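Laborbuch Cuvano - Handgreifer, Datensatz "Bett"
23. Juni 2023, Eintrag J. Quiroga

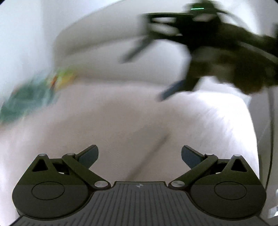 Abb. 1: Sicht der Greiferkamera, Backen offen. Zweiter Greifer oben rechts mit starker Bewegungsunschärfe.

Thema: Filterung unscharfer Bilder vor dem Training. Bisher verwirft Drosine ein Bild, wenn der Schärfewert über die gesamte Fläche unter der Schwelle liegt. Auf dem Bettlaken funktioniert das schlecht. Das Laken liefert kaum Gradienten, der eigene Greifer mit seinem gerippten Mittelteil liefert sehr viele und ist immer scharf, egal was dahinter passiert. Der Wert misst also vor allem die Rippen. Abb. 1 geht damit glatt durch.

Änderung: eigener Greifer wird maskiert (feste Maske, Backen im offenen Zustand plus Rand), Schärfe nur auf dem Rest, kachelweise. Verworfen wird nichts mehr, stattdessen bekommt jedes Bild ein Gewicht. Die Maske stammt noch aus der Kalibrierung vom Januar, das Fadenkreuz am Mittelteil liegt 2 Pixel daneben. Vorerst so gelassen.

Lauf über 3362 Bilder, Kachelgröße 32. Mehr als 38 Prozent erhalten ein reduziertes Gewicht, mit dem alten Filter war es ein Bruchteil davon. Stichprobe durchgesehen: die meisten Treffer plausibel, entweder schneller Schwenk oder zweiter Greifer in Bewegung. Falsch abgewertet werden Bilder, in denen fast nur glattes Laken zu sehen ist. Dort fehlt Struktur, die Kachel gilt als unscharf. Untergrenze für den lokalen Kontrast nötig, darunter Kachel ignorieren.

Lageschätzung des zweiten Greifers (Ambaye) bei doppelten Konturen weiterhin unbrauchbar, springt zwischen beiden Kanten. Ob die Gewichtung dort hilft, ist offen.

Nächste Schritte:
- Maske neu aufnehmen, auch für geschlossene Backen
- Kontrastgrenze einbauen, Lauf wiederholen
- Training auf Holo mit und ohne Gewichte, gleicher Seed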